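Skukus Home Forum > Bits and Bobs > Medicine box sort out, what goes where?

colm_b
Finally having a go at the first aid stuff. Been living in a carrier bag under the sink since we moved. Got one of the white lidded boxes and want everything in it if poss. Stethoscope, sachet, small boxes, and thats before I start on the bathroom cabinet.
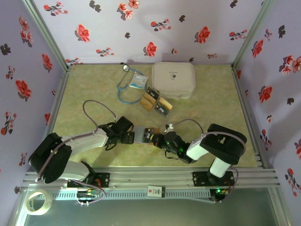
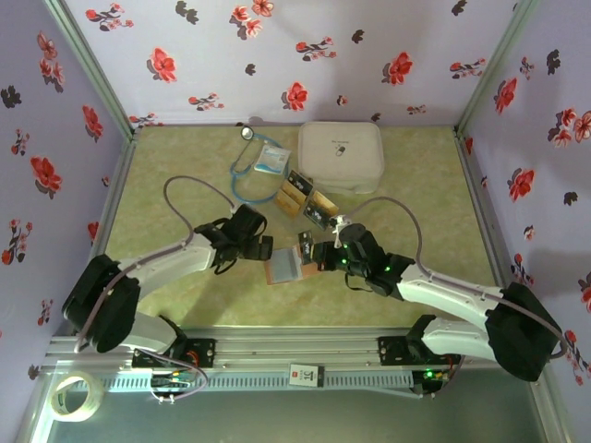 Question is do I leave things in their cardboard or take it all out? Would save loads of room. Also the stethoscope tubing is a pain, wont lie flat with the lid on.

Aoife Coughlan
Keep the cardboard!! Expiry date is on it and the leaflet's inside. I binned all mine one February and had no idea what half the strips were.

gregor_r
Disagree. Cut the end flap off with the date, elastic band round strip + leaflet + flap. Takes a third of the space. Been doing it 5 years.

Aoife Coughlan
And when the band perishes? You've a box of mystery tablets

gregor_r
never had one go yet

Saoirse C
With Aoife on this. Chemist told my mum the same, original packs always. And somewhere high up with a catch if there's kids about, a lid on its own is nothing to a toddler.

Stethoscope I wouldnt put in at all. Hook on the inside of a cupboard door, hang it by the middle. Tubing gets a kink if its folded tight for months, ours did.

colm_b
no kids here but nephews visit so yes high shelf. Hook is a good shout, got a spare somewhere

Conall Egan
Why do you even need a stethoscope in a first aid box lol

colm_b
Partner did a year of nursing. Not getting rid, have asked

Conall Egan
fair enough

Conall Egan
If the box is too small the Pelley ones are decent, I've the 67 in the hall cupboard and it takes full size packs standing up. Dont get the Fitzgerald, lid pops off if you look at it. Stand packs on end so you can read the tops, if you lay them flat you only ever use whatever's on top and buy the rest twice.

gregor_r
Standing up only works if the box is full. Half full they all fall over. Lay them flat, plasters and sachets down the side.

Saoirse C
Stick a bit of card in as a divider then? Not hard

gregor_r
more cardboard, great

Aoife Coughlan
Colm check dates before you put anything back. Anything out of date to the pharmacy, not the bin and not down the loo. I had a bottle of 500 vitamins from our old place in Kisley, way past it, chemist took the lot no fuss.

colm_b
Right. Packs staying in cardboard (sorry Gregor), on end with a divider, stethoscope on a hook. Will do dates tonight. Does anyone write a list for the inside of the lid or is that overkill

Saoirse C
List yes. Pencil, you'll be changing it constantly

Conall Egan
overkill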